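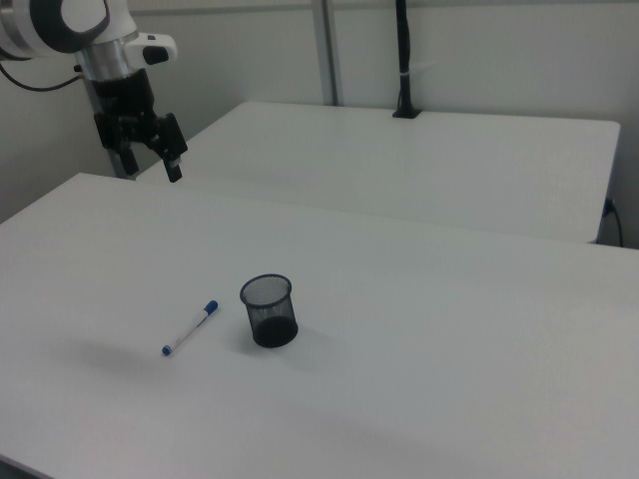
Home Sites Checklists Fault log Contacts

Cell inspection after protective stop
Site: Gudholm, cell 2
Inspected by: Glykeria Chrysikopoulos
Date: January 28, 2026
Fault log entry: 826

Arm stopped during the marker-to-cup task on cycle 237. Joint torque limit exceeded on the way down to the pick. Nothing damaged, no one in the cell.

1. Emergency stop pressed and released, arm stays stopped until reset. OK.

2. Arm cable. Outer sleeve sound, but the loop pulls tight when the wrist turns fully. Not OK. Bevan to refit with more slack before the next full run.

3. Gripper fingers. Opened and closed by hand control, no play. OK.

4. Gripper mounting screws. One was loose. Tightened and marked with paint. Check again in March.

5. Table height against the saved value. Nearer table reads 2 mm high. Probably the cause of the stop. Feet adjusted, pick height taught again.

6. Tabletops clear except for the marker and mesh cup. OK.

7. Cable and plug at the right side of the far table. Hangs down towards the floor. Clip it up under the top.

8. Speed limit in manual mode. OK.

Result: slow speed only until item 2 is closed. Zodomgate asked for a copy of the torque log, sent through Indbridge.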